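An Arm at Kitchen Height: Wyn Maddocks on the Narnemcombe Build
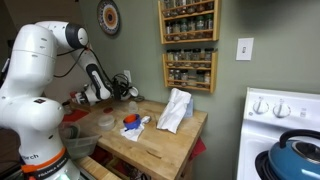 According to Beca Gronow, the first question to settle in any home build is the stop circuit, and most people leave it until the arm already moves. Maddocks agrees, with a reservation. "Stop circuit first, yes. But you also need to know where the arm can reach before you decide where the button goes. I moved mine twice."

The build stands in a kitchen in Narnemcombe, next to a butcher-block table with the stove at its right. The arm is a Franka Emika with a fingered gripper. Maddocks wrote the control software, which is called Stostetti, over 23 weeks of evenings. It handles one class of task: pick up a small item from the tabletop and set it down somewhere else on the tabletop.

Cups, cloth and paper bags are the working set. "Cups are easy if they're opaque," Maddocks says. "Clear plastic is bad. The depth reading goes through it and you get the wall." The current version takes the outline from the color picture and assumes a height from a table of known items. The table has 36 entries, all typed in by hand.

Cloth took longer. A crumpled cloth has no fixed grasp point, so the software looks for the highest fold and closes on it at reduced force. Out of 200 logged attempts in July, nearly a quarter ended with the gripper closing on air. Gronow, who had read the log, thought the fault lay in the table height. Maddocks measured again and found the wood 5 millimeters lower at one end. "She was right. I had calibrated at the other end and trusted the legs."

Cable routing is still unsettled. The loops between the upper link and the forearm need enough slack for full wrist rotation, and too much slack lets them drag on the wall — a printed clip from Vellton held for a month and then cracked. Velcro straps are in use for now.

Asked about the stove, Maddocks is brief. "There's a virtual wall in software on that side. The arm stops short of the burners. I don't run it when anything is on."

The next change is a second calibration point at the low end of the table, planned for Friday. After that comes the clip, in a softer plastic.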